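Bench 2 Pre-Session Checklist, With Comments
Teaching cell, Kavomthorpe workshop
Kept by Jonalyn Dalisay. Please add your initials and write as much as you like in the comments, I do read them!

Before power

1. Emergency stop pressed and released by the person who will be teaching. OK.
Comment: Both of us did it, me and Sorin, and I'd like that to become the habit whenever two people share a session.

2. Computer under service unplugged from the wall, power button held down for a few seconds. OK.

3. Wrist strap worn by anyone reaching into the case. OK, after a reminder.
Comment: The strap had wandered off to the soldering corner again. I've hung a second one on the hook by the door (thank you, Catalina, for finding it).

Gripper and wrist

4. Screws on finger links and bracket plate checked by hand with the small driver. OK.

5. Fingertips close evenly and open fully on the remote. OK.

6. Speed limit set to 30 percent before going near a socket. OK.
Comment: I know it feels painfully slow when you've got the hang of the controller, but please leave it there for the whole processor task. The motherboard is green, the fingers are black, and the wrist view gives you very little sense of depth, so slow is your friend.
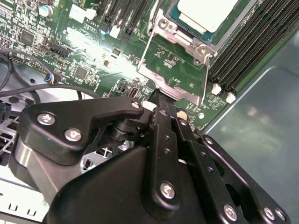
Item 6, wrist view: fingertip close to the edge of the processor socket.

7. Lever arm on the socket approached from the side, never pushed from above. Needs attention.
Comment: Hiba guided the arm by hand for the first three tries and then went over to the remote, and her hand-guided paths were much smoother. New people should start by hand until the motion feels natural. I'd rather have a few good demonstrations than 200 hurried ones.

8. Cables inside the case kept out of the finger path. OK.
Comment: Look again each time you reset the task, please, even when you're sure you left them alone.

Bench and surroundings

9. Case steady on the bench, does not rock when pressed at the corners. OK.

10. Arm cables have slack at full reach. OK.
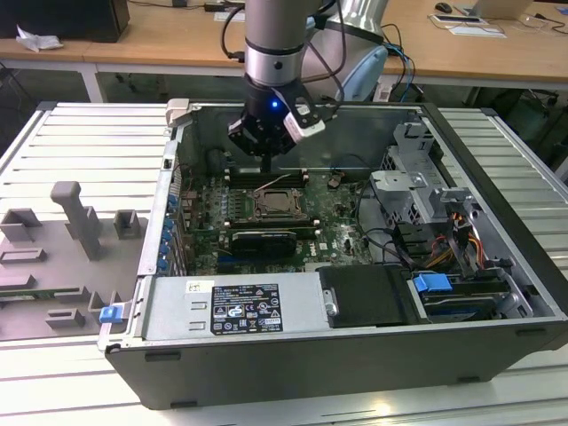

Slack is the thing I fuss over most, as Nikola will tell you, and I'd like the arm taken slowly through its whole reach before anyone records a demonstration. Do the far corners as well as the middle. With the tower on its side like this, the gripper comes straight down over the board, and the cables that loop beside the arm come down with it, so have your partner watch them while you watch the fingers. If anything tugs, stop and let go of the controller.

11. Fixture plate clear of tools and loose screws. OK.

12. Laptop on the back table within reach of the second person. Needs attention.
Comment: It's a bit of a stretch for the shorter ones among us, me included! Sorin has offered to find a longer cable so it can come forward.

After the session

13. Arm parked clear of the case, demonstrations named and saved. OK.

14. Failed tries kept and marked as failed. OK.
Comment: Please don't delete them, even the embarrassing ones.

Still open: items 7 and 12. I'll go over both again with Hiba in May.
J.D.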